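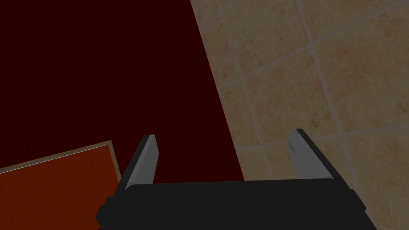

Cell 9: wrist view and finger offsets

The simulated copy of Cell 9 has been realigned with the real one. After the finger change at Riis, the two no longer agreed: the model still carried the old finger length, and every approach stopped 10 mm high.

Sheyla Tello entered the new length in the tool file, then reset the wrist view with the fingers fully open and nothing between them. Both gray inner faces should show, with a clear gap and the black housing along the bottom. If one face is hidden, the view is rotated and must be set again before any offset is changed.

The tiled surface is left in the model on purpose. Their grout lines run at an angle to the edge of the dark red surface, and a wrong rotation shows up there first.

On the real gripper, the routine stays the same. Wipe the finger faces, check the screws, and run 125 open-close cycles with no part loaded. Log the open width at the start and end -- a change of more than 0.2 mm means the finger mounts need to come off for inspection.

The Bredero cell gets the same update in June. Until then, do not copy tool files between the two.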